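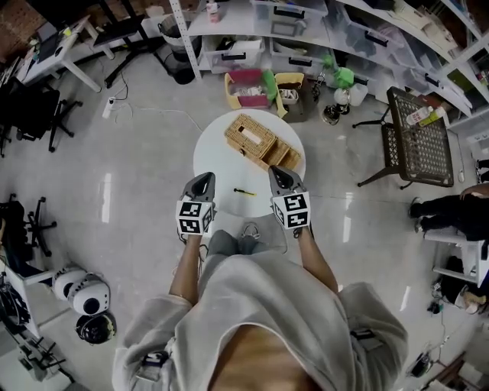
The wicker basket on the round table, with the utility knife still out.

I have had this basket since we moved to Nellholm and it has never had a proper job. For a while it held mail. Then it held batteries, two dead phones and a bag of screws from a shelf I no longer own. On Monday I decided it was going to be the place for small tools, and I gave myself until lunch.

It's a good shape for that. One side is closed, with a slot in the top, and the other side is open and split into compartments. I wanted the things I reach for every week in the open part, and anything I don't want to look at in the closed part.

The yellow and black knife was first on the list. I use it to open boxes, and it has lived in the kitchen drawer, the coat closet and once the bathroom. It gets its own compartment now. Pencils and the tape measure share the next one. Picture hooks go in the third, in the little tin they came in.

I did the sorting on the small white table. It's the right height to stand at, and being small it keeps me from spreading out too far. The bins stayed on the floor next to it. My rule was that anything I couldn't name went into a bin, and I'd look at it again in March.

Tsehay Admasu wrote to me after the last post and asked why I don't just buy drawer dividers. I priced them. The set I liked was $60 and too deep for my drawers – the cheaper one was $18 and I didn't like it. The basket was already in the house.

The whole thing took longer than I planned. Most of that was the screws. I kept 181 of them, which is too many, and I know the number only because I sorted them by length.

Next up is the coat closet. I haven't opened it yet except to get my coat.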